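Unit 4: Ceasefire lines and how they harden
Notes by Moushumi Cassim

Reading before the seminar: Hendricks, chapters 2 and 5. The Walbridge paper is optional but will help with the essay.

1. Terms

A ceasefire line records where forces stood when the fighting stopped. An armistice line is set out in a signed text, usually with a map attached. A border is accepted as permanent by the states on both sides. Newspapers use the three words loosely. In essays, please do not.

2. Why lines last

Hendricks argues that most ceasefire lines are drawn in haste and kept out of habit. Once troops dig in, roads are rerouted, schools change their timetables and land is sold under new rules. Each of these raises the cost of going back. Walbridge puts more weight on outside powers, who often prefer a frozen dispute to a risky settlement.

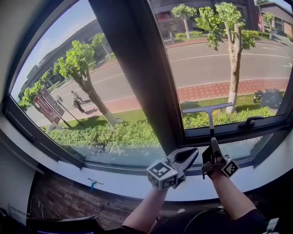

The two accounts can be held together. Habit explains why local people adjust – outside interest explains why the talks stall. Neither deals well with cases where one side rearms during the quiet years.

3. Monitoring

Monitors count violations, and the counts need care. In the Skaltberg exercise, which we use again in Unit 6, the mission logs 2,628 incidents in its first year. Of these, 600 involve heavy weapons and 89 lead to a formal protest. The rest are small arms fire or movement inside the buffer zone. A rise in the total may mean more fighting, or it may mean more patrols. Check the number of observation posts before drawing a trend.

The Danau exercise has 19 posts, none of them staffed at night. Its log shows very few incidents between dusk and dawn.

4. For the seminar

Prepare short notes on the following.
Does a buffer zone favour the side that holds the high ground?
Who should publish violation counts, and how often?
Would Hendricks expect the Danau line to last?

The essay is due at the end of September. Late work goes through the department office.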